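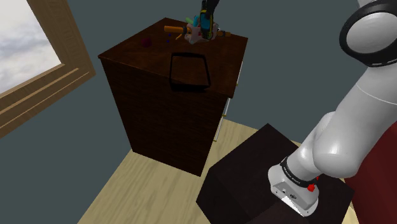

Nest Ellis
Simulation technician, Lorau cell, Jetgate

Lorau cell: frequently asked questions

These are the questions I get most about setting up the simulated Lorau cell and keeping it in working order. The real arm at Etby has its own manual and its own lockout steps, and none of what follows replaces them.

Where do I start if I have never opened the cell before?

Get the current build from the shared drive and open it from a local folder. Running it across the network works, but loading is slow and the textures sometimes come up grey. Open the room first and let it finish, then bring in the arm, then the small items. If you load the items before the cabinet they fall to the floor and you have to start over.

Does it matter where the furniture goes?

Yes. The tall brown cabinet and the short, very dark one are both fixed to the room, and the arm's base position is measured from the room's origin. If someone has dragged a cabinet, don't try to nudge it back by eye. Reload the room file. Rhiannon Morris keeps the master copy and is the only person who should save over it.

How do I set the small items out on the cabinet?

Use the layout file that came with your job. The items can sit close together or in a jumble, and that is fine as long as none of them overlap at load. Overlapping items push each other apart on the first step and you will see them jump. The thin black rectangular frame goes toward the front of the cabinet top. It is an open outline, so the wood shows through the middle and there is no base to rest anything on. A few people have reported that as a missing part.

A rod or ball keeps rolling. What do I change?

Rolling friction, in the item's own settings. Leave the cabinet top alone. It is shared by every layout, and a change there will upset somebody else's job. Raise the value a little, reset and watch it again. If it still rolls after 3 tries, send me the layout.

The gripper is sitting very close to the dark tabletop. Is that a fault?

Not by itself. The arm can bend low enough to bring the gripper housing down just above that surface. Check the contact log. If the log is clean, carry on. If it shows contact, raise the start height and save it under a new name.

Can I press the red button near the gripper?

No. On the model it is part of the shape and isn't wired to anything. Use the stop control in the side menu. On the real arm, ask Prys Foulkes before you touch any of the buttons.

How often is the cell checked?

Every 6 weeks. The check covers joint limits, gripper opening and closing, the contact settings and the room lighting. The next one is Sat 8 June, and the cell will be locked for the day. Jobs left running the night before will be stopped without saving.

What should I do if a joint drifts?

Stop the job and note which joint it was. Reset the arm to its home pose and run the joint test from the tools menu. Drift usually comes from an old gain file – look at the version in the header, which should be 6. Anything older should be deleted from your folder, not renamed.

Why do the fingers pass through an item when they close?

The collision shape is missing or the time step is too long. Turn on the shape view first. If the item has a shape, halve the time step. Thin pieces such as sticks are the worst for this and may need both fixes.

Can I add my own items?

Yes, but send them to Morfudd Lewis first. She checks scale and mass and will have them back to you in two working days. Items from the old Humphreys library are in centimetres and need converting.

Who do I contact about something not listed?

Send me the log and the layout file together, along with the build number. For access and passwords, write to Lleucu Lloyd.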